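Chapter 6
Floor Care and the Daily Cleaning Routine

Chapter Outline
6.1 Why Floors Come First
6.2 Types of Hard Floors
6.3 Dry Soil and Wet Soil
6.4 Tools for Dry Soil Removal
6.5 Planning the Work
6.6 Records and Inspection

Key Terms
abrasion, dry soil, dust control, entry matting, finish, grout line, resilient floor, soil load, traffic lane, wet soil

Introduction

Floors receive more wear than any other surface in a building. Each person who enters brings in soil on the soles of the shoes, and each cart, chair, and delivery adds to it. Students who completed Chapter 5 will recall that walls, fixtures, and furniture were treated as separate cleaning tasks with separate schedules. Floor care differs in that it takes place every day a building is open, often more than once, and its results are noticed by every occupant.

This chapter deals with the daily care of hard floors. Carpet and other textile floors are covered in Chapter 7. Stripping, refinishing, and other periodic work are covered in Chapter 8 and should not be attempted by students who have not completed the supervised practice hours listed there.

6.1 Why Floors Come First

Most of the soil found inside a building arrives through the doors. Sand and grit are the most damaging part of this soil. Under the pressure of foot traffic, grit particles scratch the surface in a process called abrasion. On a floor with a protective finish, abrasion dulls the finish before it reaches the material underneath. On a floor without a finish, the material itself is worn.

Wear does not occur evenly. People tend to follow the same paths between doors, counters, and elevators, and these paths are known as traffic lanes. A traffic lane may need sweeping several times during a shift while the corners of the same room need attention only once. The first duty of the floor care worker is to learn where the traffic lanes are.

Entry matting reduces the soil load considerably. Mats should be long enough for each foot to touch them more than once, and they must be cleaned on a regular schedule. A mat that is full of soil gives it back to the next pair of shoes.

6.2 Types of Hard Floors

Hard floors are commonly divided into resilient floors and nonresilient floors. Resilient floors, such as vinyl, rubber, and linoleum, give slightly underfoot. Nonresilient floors include ceramic tile, stone, terrazzo, and concrete.

Tile floors call for particular care at the grout line, the narrow band of filler between one tile and the next. Grout is more porous than glazed tile and usually sits slightly lower. Soil collects in it and is pressed down by traffic. Once this soil becomes wet it is much harder to remove, and the grout may darken permanently. A glossy tile also shows dust, footprints, and dried water marks more readily than a matte one.

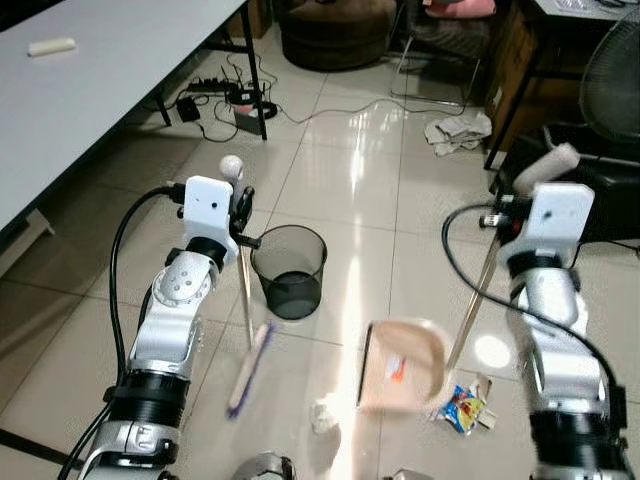
Why should a tile floor be swept before it is mopped?
Sweeping removes the loose soil that a wet mop would otherwise turn to mud and push into the grout lines. It also keeps the mop water clean for a longer time.

6.3 Dry Soil and Wet Soil

Dry soil is any loose matter that can be removed without water: dust, sand, hair, crumbs, and paper scraps. Wet soil includes spills, grease, and any residue that has bonded to the floor. The two require different tools and are always handled in the same order, dry soil first.

A spill is the exception to the daily order of work. It must be contained and removed as soon as it is found, whatever task is in progress, and a warning sign must remain in place until the floor is dry.

6.4 Tools for Dry Soil Removal

Brooms, brushes, dust mops, and dustpans remain the basic tools of the trade. Long handles allow the worker to stand upright and reduce strain on the lower back. Short brushes are kept for edges, stairs, and the space behind doors.
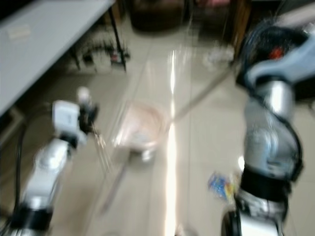
Figure 6.2 Daily floor care.

Strokes should be short and low. A broom lifted high at the end of a stroke throws fine dust into the air, where it settles again on surfaces that have already been cleaned. Work proceeds from the far wall toward the exit, and soil is gathered into small piles that are picked up before anyone can walk through them. After use, brooms are hung with the bristles clear of the floor.

6.5 Planning the Work

The Brakdale Community Hall will be used as the planning case throughout this unit. Its main level has 868 square meters of hard floor in 10 rooms. The two entrances, one on the street side and one facing the parking lot, carry nearly all of the traffic. The hall follows the Weerasinghe schedule, in which each room is assigned a soil load rating and cleaned in order from the lightest rating to the heaviest.

Before reading further, review the floor plan in the workbook and mark the likely traffic lanes in pencil. The plan will be used again in Section 6.6, when the inspection form is introduced.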